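Accueil Forum Thèmes Membres Recherche Connexion

Origine du nom d'une chapelle : que vaut la tradition orale ?

Ailbhe Nic Giolla

Bonjour à tous,

Je prépare une petite notice sur l'ancienne chapelle d'Aredness, destinée au feuillet que la paroisse distribue en juillet. On m'a toujours dit que le lieu portait le nom de « Béthel » parce que les premiers fidèles y avaient dormi à la belle étoile avant de bâtir, comme Jacob à Louz (Genèse 28). L'histoire me plaît, mais je ne trouve rien d'écrit avant un cahier de souvenirs rédigé par un certain Flanagan, instituteur, qui la tenait lui-même de sa grand-mère.

Le registre des baptêmes commence bien plus tard que la fondation supposée. Les premières pages parlent seulement de « la maison de prière ». Le mot Béthel apparaît ensuite d'un coup, sans explication, d'une autre main. Il y a aussi une pierre au-dessus de la porte, très usée, où certains lisent 1208, ce qui me semble impossible pour un bâtiment de ce genre.

Mes questions : peut-on écrire que le nom vient de cet épisode, ou faut-il se contenter de dire qu'on l'ignore ? Et que faire du chiffre sur la pierre ? Le texte ne doit pas dépasser 300 mots, donc je n'ai pas la place de tout discuter.

Merci d'avance.

Fusitz

Bonjour,

Béthel signifie « maison de Dieu » en hébreu. C'est un nom de chapelle très répandu chez les protestants, avec Ébénézer, Sion, Salem et quelques autres. On n'a pas besoin d'une nuit à la belle étoile pour l'expliquer. Dans beaucoup de cas, le nom a été choisi par le pasteur ou par la famille qui donnait le terrain, et l'anecdote est venue après.

Votre registre va dans ce sens. « Maison de prière » puis « Béthel », avec un changement de main, cela fait penser à l'arrivée d'un nouveau pasteur. Regardez si la date du changement correspond à une installation. Les listes de pasteurs sont souvent conservées aux archives de l'Église dont dépendait la chapelle, ou recopiées au début d'un registre de délibérations.

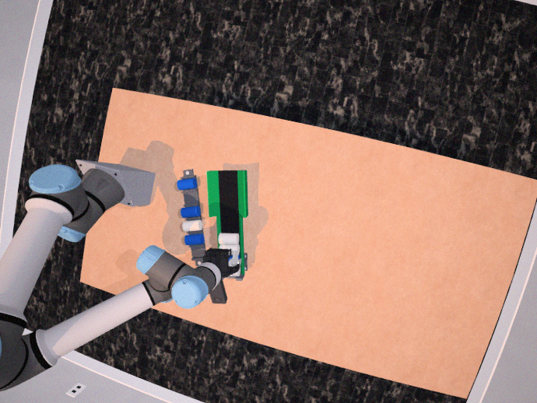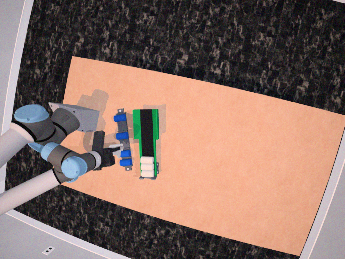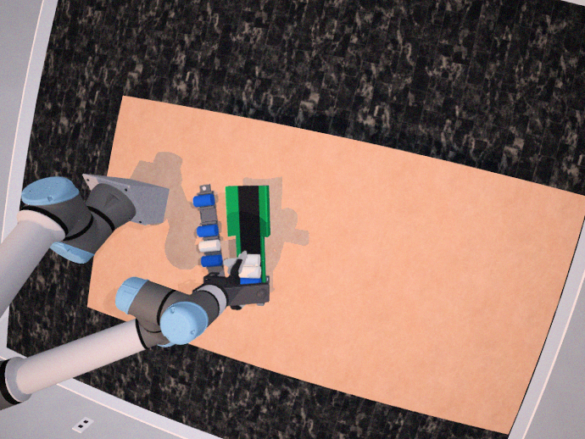 Histoire des paroisses et lieux de culte

Pour la pierre, je vois deux possibilités. Soit c'est un remploi, une pierre prise sur un bâtiment plus ancien, et la date n'a rien à voir avec la chapelle. Soit c'est une mauvaise lecture : un 8 usé se confond facilement avec un 2, et le dernier chiffre peut être n'importe quoi. Essayez en fin de journée, quand la lumière arrive de côté, ou avec une lampe tenue au ras du mur. N'y passez ni craie ni brosse métallique.

Dans la notice, j'écrirais : « Selon une tradition rapportée par l'instituteur Flanagan, les premiers fidèles auraient passé la nuit sur place. » Le conditionnel suffit. Vous gardez l'histoire sans la garantir.

Unine

Chez nous c'était pareil, tout le monde racontait que l'église s'appelait comme ça à cause d'un miracle à la source et en fait il n'y a jamais eu de source. Laissez l'histoire, les gens aiment bien. Pour la date je ne mettrais rien.

Ailbhe Nic Giolla

Merci à vous deux. J'ai repris le registre. L'écriture change juste après une page blanche, et le nouveau rédacteur signe « ministre », alors que le précédent signait « ancien ». La piste du pasteur paraît donc sérieuse, mais je n'ai pas encore son nom en entier, la signature se réduit à deux initiales.

Je suis aussi retournée voir la pierre vers 19 heures. Le premier chiffre est net. Le deuxième pourrait être un 8, je ne le jurerais pas. Je laisse la date de côté pour le feuillet et je reprends votre phrase au conditionnel.

Fusitz

Pour les initiales, cherchez dans les actes de mariage plutôt que dans les baptêmes. Le célébrant y signe souvent en toutes lettres. Si le registre des mariages manque, voyez s'il existe un double aux archives du département, et demandez en même temps l'acte de donation du terrain : le nom de la chapelle y figure parfois dès l'origine.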